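Hard water, part two: the softener is in and the numbers are boring

07/05/2023

The resin tank went in at the end of April. I put off writing it up until I had enough readings to say something useful. Part one covered the well and the first lab test, so I will only repeat what matters.

The house is on a private well outside Kerau. The lab report put total hardness at 616 mg/L as calcium carbonate, which is 36 grains per gallon. Most charts stop labeling at "very hard," which starts at 180 mg/L. Iron was low enough to ignore. The pH was 7.4. The previous owner left no records of any treatment, and there was a capped tee in the utility closet where something used to be connected.

Sizing

The sizing math is not hard, but the sales sheets hide it. You multiply daily water use by hardness to get grains per day, then pick a tank that can go several days between regenerations without being pushed to its maximum rating.

My meter averaged 120 gallons per day over the winter. At 36 grains per gallon that comes to 4,320 grains per day. A 1.5 cubic foot tank is sold as a 48,000 grain unit, but it only reaches that figure with a very heavy salt dose. At 9 pounds of salt per regeneration it delivers closer to 30,000. Subtract one day of reserve and you regenerate every five or six days. I can live with that.

Two local dealers quoted me a 1 cubic foot unit based on the headline number. It would have worked, with a regeneration every third or fourth night and a lot more salt going down the drain. The third quote came from Marius Nedelcu at Tretgate, who asked for the lab sheet before he would name a price. I bought the tank and valve from him for $825 and did the plumbing myself.

Plumbing

The main comes in as 1 inch copper and drops to 3/4 inch after the pressure tank. I cut in downstream of the pressure tank and upstream of the water heater, with a three-valve bypass. The valve head has its own bypass built in. I added the external one anyway so the head can come off without shutting down the house.

Two lines stay on hard water: the outdoor spigots and the cold tap in the kitchen. The spigots are a matter of cost. The kitchen tap is preference, and it also gives me an untreated point inside the house for taking samples.

The drain line has an air gap. The older instructions that came with the valve show the tube pushed straight into a standpipe. Do not do that. Leave a vertical gap of at least twice the tube diameter, or whatever your local code asks for if it asks for more.

Programming the valve

The valve is metered, so it counts gallons and regenerates at night once it passes the set volume. I entered hardness as 36. Some installers add a few grains for iron. I had none worth adding for. Backwash is 10 minutes, brine draw is 60, rapid rinse is 10, and brine refill is set to 3 minutes, at 1 gallon per minute. A gallon of water dissolves close to 3 pounds of salt, so that gives the 9 pounds I wanted.

On the first cycle the brine draw stalled. The float in the brine well had shifted in shipping and was sitting against the wall of the tube. I straightened it and ran the cycle again, and the level dropped as it should.

Readings

I used a drop-count titration kit, one drop per grain. Sample points were the kitchen cold tap (hard), the kitchen hot tap (soft) and the upstairs bathroom. Kitchen cold has stayed between 35 and 37. The other two have read 0 or 1 every time, including the morning of a scheduled regeneration, when any breakthrough would show up first.

The meter on the head has logged 2,243 gallons so far. Salt use matches the program as closely as I can tell by measuring down from the rim of the brine tank with a stick.

Hard water that dries on a flat basin floor leaves a film, and a plate left sitting there tends to leave a ring under it.
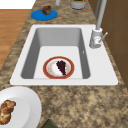
What I would change

I would mount the bypass higher. Mine is 14 inches off the floor and I have to kneel to reach it.

I would also buy the titration kit first. I spent a month using test strips, and the strips top out at 25 grains, so every raw sample came back as the same dark color.

Melquiades Medrano emailed after part one to ask about potassium chloride in place of salt. It works. It costs several times as much here, and you need a larger dose for the same capacity. If you are on a septic system or watering plants with treated water, it may be worth pricing out. My softener drain goes to a separate dry well, so I stayed with sodium.

Part three will be the water heater. I drained two gallons from the bottom valve last week and got a cup of white grit, and I suspect the lower element is buried in it. The anode rod has not moved yet with a breaker bar. I have a longer bar coming.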